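3.2 Setting and materials

Most of what is written about party entertainment concerns the guests who enjoy it. Our interest is in the ones who stand by the wall holding a plate. The Zorine booth, a curtained photo stand rented out by the Brirel event company, was placed at 20 receptions between spring and September. Weddings made up the larger share, with a few retirement parties for people who had asked that there be no party.

Linens were chosen by the hosts, who have strong feelings about linens.
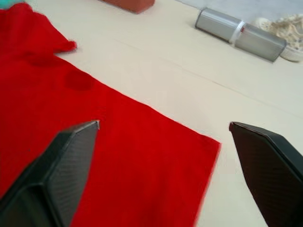 Figure 2. Red cloth on a pale tabletop, one flap raised.

Each guest who entered the booth was logged by Bushra Jadoon, seated close enough to see the curtain and far enough away to be mistaken for an aunt. We recorded 242 entries in all. A group counted as one entry no matter how many people were in it, a rule we adopted at the Fetlow wedding after a group of cousins declined to come out in any order.

3.3 Where the booth stood

Hosts tend to put the booth wherever the cake isn't. Earlier work by Jatoi treats this as a matter of floor space, and we followed that approach until the third reception, when a booth beside the restrooms drew a longer line than the bar. We then coded each position as either "on the way to something" or "destination." 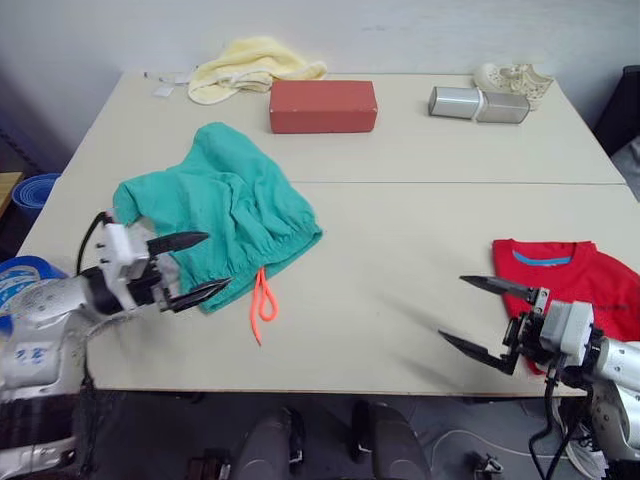
Props were the second thing we varied. Half of the receptions had the standard Brirel trunk of hats, mustaches and oversized glasses, while the rest had household odds and ends, a crumpled yellow towel and a red box among them. Guests given the trunk chose quickly and all looked alike. Guests given a towel had to think, and a fair number became sea captains. Shagufta Naqvi coded the 3,000 printed strips for effort on a two-point scale, having found that a five-point scale led to arguments.

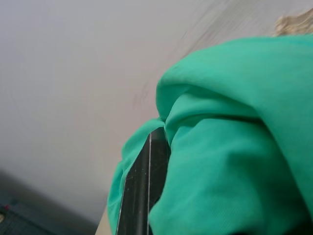 3.4 Limits of the coding

The strips show only guests who went in. Those who lingered by the curtain and left appear nowhere in our data, though they ate well.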